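April 22, 2025

**Wendisari moves apartment crews to simulator shifts ahead of robot rollout**

Wendisari, which cleans and resets furnished rental apartments, has started moving part of its crew from cleaning rounds to computer work. Under the plan, 16 cleaners at the company's Roman depot will spend one shift a week checking how a table-clearing robot behaves in a simulated apartment before the machine is used in real ones.

The robot is made by Vollodon and the software is called Rastar. The company looks after 400 apartments from the depot, and most of them have an eat-in kitchen. Clearing and wiping the table is one of the first jobs on the crew's checklist, and it is the only one the robot is meant to take over at first.

The Rastar kitchen is furnished much like a small rental: a teal table, white shell chairs, a dark gray refrigerator and a white cabinet with produce on top. Cleaners were asked what guests tend to leave out, and their answers went into the list of items the software can place in the room.

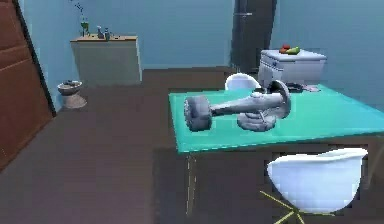
## What changes for the crew

Until now, every cleaner worked in a pair and did two rounds a day. On simulator days, one of the pair stays at the depot and goes through the runs on a screen. The other joins a different team. Pay stays at the normal hourly rate, and the time counts toward regular hours.

The job at the screen is mostly judging. A cleaner watches a run, stops it when something looks wrong, and picks a reason from a short menu: wrong item, too close to the edge, left behind, or needs a person. There is also a box for notes. Early notes dealt with fruit – the crew's rule is that whole fruit stays where the guest put it until the guest has checked out – and with cups that should go to the sink even when they look clean.

Some cleaners have asked for the screen shift because it is easier on the knees and back. Others have asked to be left off it. Both requests are being handled by swaps for now, and a written policy is due before October.

The crew also asked for more clutter in the runs. In a later version of the kitchen, a dark green cup and a shallow dark bowl share the far half of the table with a couple of smaller things, and the gray arm lies across the middle of the glass.
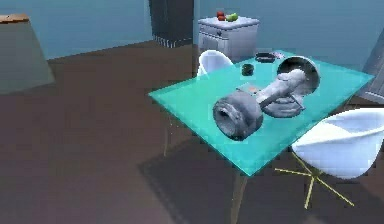

**Will anyone lose their job because of the robot?**

Wendisari says it has no layoffs planned at the depot. The time saved on tables is supposed to go to bathrooms and linens, which the company says are often rushed. The commitment covers the trial only, and the crew has asked for it to be extended in writing.

## Next steps

The simulator shifts run for five weeks. The crew is expected to get through 70 runs in that time, and Vollodon will receive the menu choices and notes without the cleaners' names attached.

If the results are good enough, one robot will go into an empty apartment near the depot, with a cleaner present at all times. Guests will not be in the unit during that stage. A decision on occupied rentals will be made after October.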